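July 5, 2026

Up too early, heat already in the kitchen. Coffee, second coffee. Rhona's message from last night still sitting there unanswered – can I have the essay AND the photo page done before she lays out the whole issue. Yes. Probably. Wrote back yes.

So. Kitchen diary, the condiments piece. Promised it in March, when it seemed like a million years off. Wanted to write about the shelf over my grandmother's stove but I've got no pictures of that and anyway it's gone, the whole house is gone to cousins who put in an island. Writing about the new rack instead. Smaller subject. Maybe fine.

The rack came from that catch-all place Cameron likes, Barnutano, two doors down from the shoe repair. Paid too much. Cameron said so too, then asked if there were any left. Black wire, two shelves, little feet. I'd been keeping everything in the cupboard over the sink for years, and every time I reached for the sesame oil I knocked over the thing in front of it. Sticky rings on the shelf paper. One of them is shaped like Florida.

Took it all out yesterday after lunch. Threw away: a jar of mustard powder gone solid, five packets of yeast (why), the fish sauce with no cap, something brown in a spice jar with MWA written on the lid. Texted Mwanaisha. She says it's hers, it's tea masala, she left it here the winter her oven was broken, please don't toss it. Already tossed it. Told her I'd make it up to her. She sent one period. Just a period.

Pulled the page up on the screen to check my paragraphs against Rhona's layout. Photo sits fine.
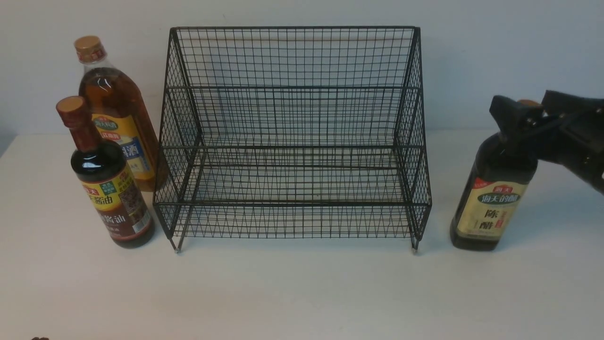 *Cullivon Quarterly, Vol. 5, No. 2*

Cooking wine and soy sauce on the left, vinegar on the right, rack in the middle with nothing on it. I like it empty. Rhona wanted it full, "abundant," her word, but full it's just somebody's shelf. Wine is the prettiest thing in there, that amber. Never noticed in the cupboard, no light in the cupboard. The soy sauce just goes black and sits there. Yellow labels on both, which I'd have said clashed with everything I own and now sort of want more of.

Caption still not written. Tried "Before the bottles go in." Dull. Tried "Wine, soy, vinegar." Duller but shorter. Rhona will pick short.

Things to fix in the essay:

- first paragraph is all throat clearing, cut to the cupboard
- I say "pungent" twice
- the bit on aged vinegar and dumplings, move up
- check with Azlan if it was his mother or his aunt who kept the soy sauce in a teapot
- word count!! Limit is 1,000 and I'm 100 over, maybe more once I put the Azlan bit back

Called Azlan at eleven. Aunt. Not a teapot, a coffee pot, enamel, and she didn't "keep" it there, she poured from it at the table when company came. Much better than what I had. He talked for ages about her cooking wine, how she'd splash it round the edge of the pan and never into the middle, and if you did it into the middle you got sent out to shell peas. I wrote it on the back of the gas bill. Now have to find the gas bill.

Fergus came by for the ladder. Stood in the kitchen eating my crackers and gave his opinions on the rack. Says the tall ones should go on the bottom and nothing glass up top. Says the mesh will catch grease and I'll be at it with a toothbrush by fall. He's probaly right, he has the same kind over his own stove and it's furry. Didn't say furry to him. He took the ladder and also the rest of the crackers.

Order for now, subject to change:

Bottom: wine, soy, vinegar, sesame oil, the big olive oil if it'll stand straight.
Top: salt, white pepper, sugar tin, chili crisp, toothpicks.

Measured for the wine and it needs the shelf out or it goes at the front, tilted. Didn't measure before buying, obviously. Might just let the wine live next to the rack. It looked good next to the rack.

Lunch was cucumbers smashed with the side of the knife, vinegar, garlic, bit of sugar, too much salt. Ate it standing up. Put that in the essay? No. Over already.

Afternoon lost. Phone, then the Mavitz people about the dishwasher hose, on hold so long I cleaned out the fork drawer. They're sending a part. Not a person, a part. Cameron says his brother-in-law can fit it. I've met the brother-in-law.

Evening. Cut the essay down, it's under now. Lost the Florida ring, which hurt. Kept the coffee pot. New last paragraph is the pan edge and the peas and I think its the only really good bit in there, and it's Azlan's aunt's. Asked him if I can use it, he said ask her, she's in the next room, then shouted it. She said yes but spell her soup right. There's no soup in it. Should there be soup?

Tomorrow: send to Rhona before ten. Tea masala for Mwanaisha – cardamom, ginger, cloves, ask her what else. Shelf paper. Find gas bill, pay gas bill.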